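3.2 Textile load and stored dust

Household textiles were surveyed in 239 dwellings in the Holroyd district, following the room-by-room schedule of Crabtree and Birkett. Bedding, window coverings and clothing left out of storage were recorded separately, and colour was noted under standard light where a fibre sample was taken. Each dwelling was visited once, in August, with the heating off.
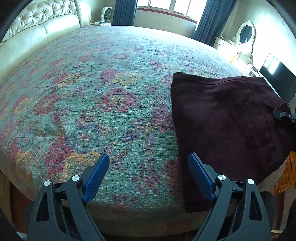

Figure 4. Floral quilted bedspread, bedroom category B.

Settled dust was collected by vacuum over a fixed area for 20 seconds per pass and weighed after conditioning. Samples below the weighing limit were kept in the analysis at half that limit. Quilted covers were treated as a class of their own, as fine grid-like stitching of the kind in Figure 4 adds surface area that a flat measurement does not capture. A correction factor was applied to this class only.

Clothing was entered by garment type and cloth weight. Heavy, smooth cloths were sampled on the outer face and again along the seams.
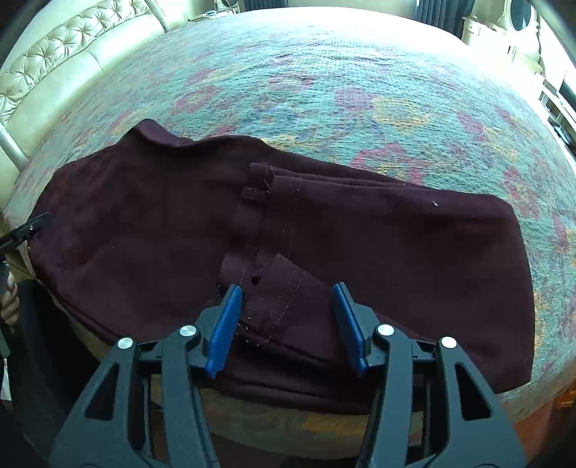 Seam samples were bagged apart from face samples and labelled with the same item number. Of the 552 samples taken, 6 were discarded for torn bags. Face and seam values were then compared within items by a paired test, with dwelling as a random effect. Results by textile class are given in Section 4.1.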